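AUTOMATION | FEATURES | SOFTWARE

The slow business of teaching a gripper about cloth

Rivico sells planning software for robot arms, and for most of its life the software has handled rigid parts. A bracket has one shape. Once a camera has found it, the planner can work out where the fingers should go and how to get there. Fabric has no single shape, and the company's team in Talholm has spent the period since April rewriting its control stack to deal with that.

The old planner was split in two. One module looked at the table and produced a grasp point. The other moved the arm there. If the cloth shifted in between, the fingers closed in the wrong place. The new version, called Stefanou inside the company, updates the target 28 times a second until the fingers shut.

It learns from demonstrations made with a hand-held gripper. A person does the task, the camera on the tool records it, and software turns the video into finger positions and motion paths. The library holds 1,862 demonstrations that passed checks. The team wants 2,000 before it freezes the next model.
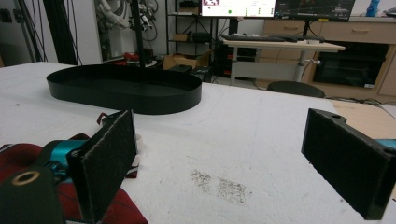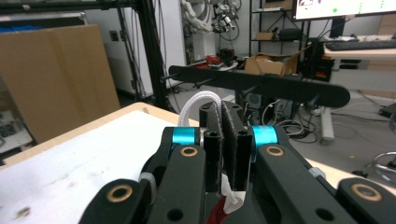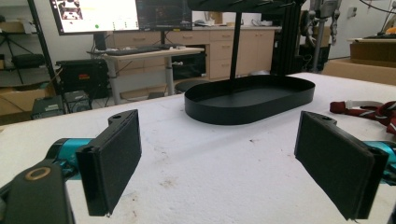 Views from the camera on the hand-held gripper. In the second, the padded fingers are closed on an item.

Much of the effort goes into tooling. Each recording is checked for tracking errors, and the software throws out any clip in which it loses the tool's position for more than six frames in a row. An earlier version tried to fill those gaps by guessing. The arm then copied the guesses, with small sideways jerks just before the grasp.

Finger width caused trouble too. The first release treated the gripper as open or closed. Stefanou keeps the full range, so the controller can slow down as the pads come together and stop at a chosen gap.

A customer in Andcombe that sorts returned clothing is due to test the software first. Its line uses different cameras, so the team is writing a calibration tool that a shift worker can run without help. A single setup can still take up to 28 minutes, and the customer has asked for less.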